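Removing marks from matt white worktops and tables
Workshop and Kitchen Notes, sheet 6. Revised 02/08/2020

Matt white surfaces hold marks differently from gloss ones. The finish has a very fine texture, and grease, pencil and metal residue sit in the low points where a flat cloth passes over them.

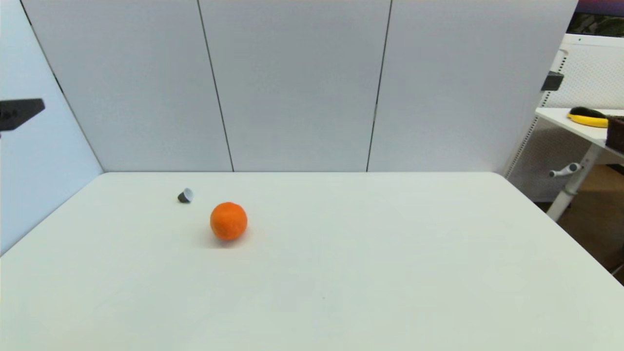 Most of the damage we are asked about was done by the cleaning and could have been avoided by starting with the mildest method. Work through the methods below in order and stop as soon as the mark has gone.

Before starting

Find out what the top is made of. Laminate, painted board, solid surface and lacquered timber can look alike from above. Check the underside or a cut edge, for instance where a cable hole has been drilled. A dark or layered edge under a thin white skin usually means laminate. A surface that is the same colour all the way through is usually solid surface material. If in doubt, treat it as painted board, the least tolerant of the four.

Test every product on a patch near the back edge. Let the patch dry fully and look at it from a low angle with the light behind it. A shiny patch means that the texture has been flattened or a film has been left behind.

Method 1. Warm water and washing-up liquid

Use a few drops in a bowl of warm water. Wring the cloth out well. Wipe in straight overlapping passes from back to front, then go over the whole top again with clean water and dry it at once with a cotton tea towel. Grey smudges that come back as the surface dries are nearly always detergent left behind. Rinse again before trying anything stronger.

Method 2. Bicarbonate paste

For tea, coffee and fruit juice. Mix bicarbonate of soda with water until it just holds its shape, spread it over the stain and leave for 2 minutes. Lift it off with a damp cloth. Do not rub while the paste is thick, particularly on painted board.

Citrus juice needs prompt attention on painted and lacquered tops. The acid can dull the finish, and the oil in the peel softens some paints. Wipe splashes up as they happen and peel fruit over a plate. Whole fruit does no harm unless it is split or going soft underneath.

Method 3. Melamine foam block

These blocks are a fine abrasive and should be handled as one. Wet the block, squeeze it out and use no more than the weight of the hand. They are good on pencil, shoe rubber and the grey lines left by aluminium pans. They will polish a matt surface if used in one spot for long, so feather the strokes outwards. Siham Khalaf tried the Pulleck block and a plain supermarket one on an offcut of white laminate and found no difference in the result. The Pulleck lasted longer before crumbling.

Method 4. Methylated spirit

For ballpoint, felt pen and the gum left by labels. Laminate only. Put the spirit on the cloth, not on the table, and keep the window open. Keep it well away from flames, pilot lights and hot rings. Rinse with plain water afterwards.

Small dark specks

A speck that will not wipe off may be a burn, a chip or a fragment pressed into the surface. Run a fingernail across it. If it stands proud, ease it off with the edge of a plastic card. If the nail drops into it, it is a chip and cleaning will do nothing for it. Chips in laminate can be filled with a coloured repair paste. Skustlow sells one in white (ref. 3828), which dries slightly yellow — mix in a trace of blue acrylic if the top is a cold white.

What to leave out

Cream cleaners, wire wool, neat bleach and furniture polish. Polish fills the texture and leaves shiny areas that attract more dust.

Correction from Karthik Navaratnam: the previous sheet allowed white vinegar on all four surfaces. It should not be used on lacquered timber.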